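The Friday-Night Shelf

At half past six in the evening the snack aisle at Jelton is the slowest part of the store. People who marched through rice and cooking oil without looking up come to a stop here. They pick something up, put it back, walk on and return for it. Carts get parked at bad angles. A boy is told to choose one and chooses three.

Veronika Moser has run the Prukville store since it was a single room with a freezer at the back. She stocks 463 lines of packaged snacks, and she can tell you which of them will be gone by Saturday. The shelf was an afterthought when she opened. She had put in lentils, flour and spices, and a wholesaler talked her into taking a few boxes of fried snacks to fill a gap near the register.

"I thought they would sit there," she says. "I reordered before the end of the week. I had no idea which ones were good. I bought what people asked for and wrote the names on the back of the invoice."

What they asked for, mostly, was sev. It is a simple thing: a dough of gram flour, salt and spices, pushed through a press into hot oil and fried until crisp. The thickness of the strand depends on the plate in the press. Fine sev is soft enough to go on top of other food, and it turns up on chaat, on poha at breakfast and on sliced tomatoes. Thick sev has more bite and is usually eaten by the handful with tea.

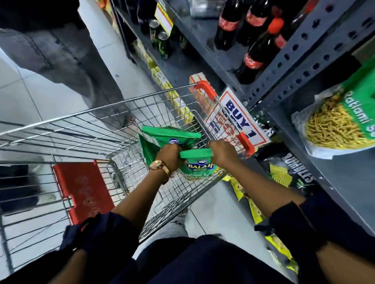 Ratlami sev belongs to the thicker kind. It takes its name from Ratlam, a city in the Malwa region of Madhya Pradesh, and it is known for clove and black pepper along with the chili. People who grew up with it can be strict about the clove. Too little and they say it could be any sev, too much and it tastes like a dentist's office. Most of what sells in stores like Moser's comes from large packaged brands, and shoppers tend to know the one they want before they reach the shelf. A green Balaji Wafers packet of Ratlami sev goes into the cart by its top seal, next to another green one, before there is a single other thing on the wire floor. Bread and onions can wait.

That order of shopping is common, and it causes trouble later. Snack packets are light and full of air, and whatever goes in first ends up at the bottom. Moser's cashiers see the results every day: a bag of sev under a sack of flour, or a box of fried lentils with a melon on it. Sev survives this better than potato chips do, as it is already in short pieces, but a split seam is another matter. Once air gets in, the strands soften and the oil starts to taste stale.

Her advice is to start with the heavy goods and leave the snack aisle for last, or to use the child seat if there is no child in it. At home, she keeps opened sev in a steel tin with a tight lid. Glass is fine if the jar stays out of the sun. A clip on the bag will do for 2 days, in her view, and after that it should be eaten or moved.

Sev that has gone soft can be saved. Spread it on a dry baking sheet and put it in a 300-degree oven for five minutes, then let it cool all the way before you judge it. It comes out of the oven limp and crisps up as it sits. Moser does this with the ends of several packets at once and mixes in peanuts, which is how the house mix sold at her register got started. It goes by the name Vedham, after the street her supplier used to be on.

The mix has a following of its own now. Dana, a nurse on the late shift, buys it on Wednesday, when the new batch is put out, and eats it over plain yogurt in her car. Another customer stirs it into scrambled eggs. The Bühler bakery across the parking lot has tried it on a savory roll, with mixed results, since the sev on top browned before the bread was done. They now add it after baking, with a little butter to hold it on.

Moser herself is plain about what she likes. She eats Ratlami sev with chopped raw onion, cilantro and a squeeze of lime, mixed at the last minute so that nothing goes soggy. She makes one bowl at a time and stands at the counter to eat it. The delivery for the weekend comes in at seven the next morning, and the thick sev goes on the middle shelf, where people can reach it without letting go of the cart.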